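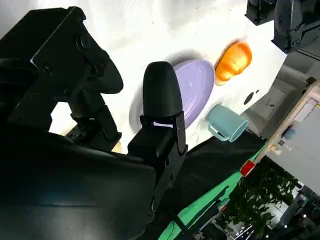
Right gripper over the plate, mug on its side.

I have worked at the Kekholm site for 8 years, most of them in tableware returns. The job was simple to describe: take an item out of a tote, look at it, put it where it goes. On a normal shift each of us handled 2,000 items. Since September the two-armed cells from Blackburn have been doing part of that, and my job title now says "cell operator."

What changed first was the unit of work. I used to be measured in items per shift. Now I am measured in interventions per 100 picks, and an intervention can be anything from a tap on the screen to stopping both arms and clearing the table by hand.

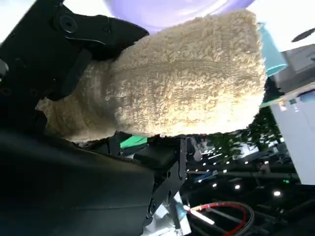

Soft goods take up most of my attention. A plate has a rim and a known height. Fabric changes shape when the fingers close, so the grip force that worked on the last piece may be wrong for the next one. We keep a table of settings per item class – Virnia, the scheduling software, loads it at the start of a run – and I correct it by hand more often than the manual suggests.

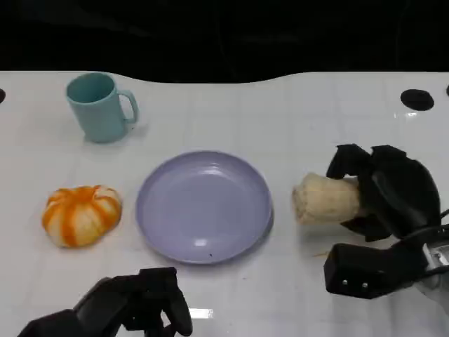

Waltraud Ostermann

My wrists hurt less. My eyes are worse by two in the afternoon. Lifting was tiring but you could talk while you did it, and the old line had six of us within earshot. A cell has one operator, and the next one is across the aisle. I asked for the screens to be turned so that we face each other. That was approved.

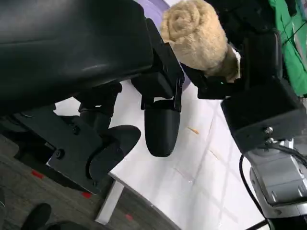
Work / Floor notes

Pay is the open question. The operator grade at Kekholm was written for the old Brustico conveyors and says nothing about editing settings. Three of us have asked for it to be rewritten before the next cells are installed. I will post the reply when we have it in writing.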